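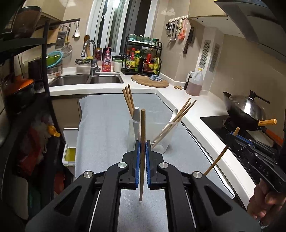 Talk notes – Eating Together on a Long Street

Search this site
Enter keywords
Go

Print this page | E-mail this page

Tornham Neighbourhood Centre, July 6, 2001
Speaker: Wendell Lyons

Start without the microphone if the room's small enough. Say good evening, thank the kitchen for the soup, tell them the washrooms are down the hall on the left.

1. Why I'm up here

I'm not a cook. I can do eggs and I can do a roast, and my roast is only good because my mother wrote the oven times on the inside of a cupboard door and I copied them out when we sold the house. What I do like is finding out how other people eat – who sits where, who gets served first, what you do with your hands when you've finished. I've lived on Orkska Street for 30 years and I've been fed in a lot of the kitchens on it. So tonight is mostly stories, and you can argue with me after.

2. The Prasertsri table

(Check they're here before I tell this one. Look at the back row.)

When the Prasertsris moved in across the road I went over with a pie, as you do, and they sat me down to supper on the spot. I'd been boning up on my chopsticks for the occasion. Practised all afternoon on peanuts! Well, out came the rice and out came a fork and a spoon for every single person, because that's how most Thai families eat a rice meal. Spoon in the right hand, fork in the left to push. The chopsticks came out on another night, for noodle soup, and by then I'd lost my nerve and dropped a fish ball down my shirt.

Pause here. They usually laugh at the fish ball.

I'd lumped half a continent into one drawer. Even where chopsticks are the everyday thing they aren't all the same. Chinese ones tend to be longer and blunter, good for reaching into the middle of a big shared table. Japanese ones are often shorter with a finer tip, handy for picking bones out of fish. Korean ones are very often metal, and flat, and you get a long spoon for your rice and soup.

3. Manners, the short version

Don't stand them upright in a bowl of rice. In a lot of places that looks like incense at a funeral, and your host will go quiet. Don't pass food from your pair to someone else's in a Japanese home, same sort of reason. Don't spear. Don't point – I point with everything, forks, pens, a drumstick once, so I've had to work on that.

Ask for a show of hands: who was told off at the table as a kid, and for what? Give this five minutes, no more. Last time it ran to twenty and we lost the slides. If it's slow, start them off with elbows.

4. Bread as cutlery

Skip if we're behind. Flatbread does the work of a fork for an awful lot of people. Tear with the right hand, fold, scoop. My neighbour's trick for injera is to start at the outside edge and leave the soaked bit in the middle for the end, when everybody goes for it at once. Mention my dad mopping gravy with the heel of the loaf and my mother looking the other way.

5. The street supper

We've done it in July four years running, tables down the centre line from the mailbox to the laneway. The first one had 110 people and last summer it was 200, and the city wanted a permit and a barricade, and the permit cost us more than the corn. I still have the receipt. Amik Hardware lent the sawhorses and I'd like that said out loud tonight, so don't forget, Wendell.

Rules are the same as ever. Bring a dish, bring your own plate, label it if there's nuts. Sit beside somebody whose last name you don't know. The one I fight for is no reserved chairs, and I lose that fight every year to the same three families by the hydrant.

Read out the bit from the guest book, the green one, page with the corner folded. Only the first paragraph, the second one's about parking.

6. Questions

Someone will ask about the rain plan. It's the church basement. Sign-up sheet is beside the coffee urn, and if the pen's gone missing I've got a spare in my jacket.

Take the soup pot back to the kitchen before we lock up.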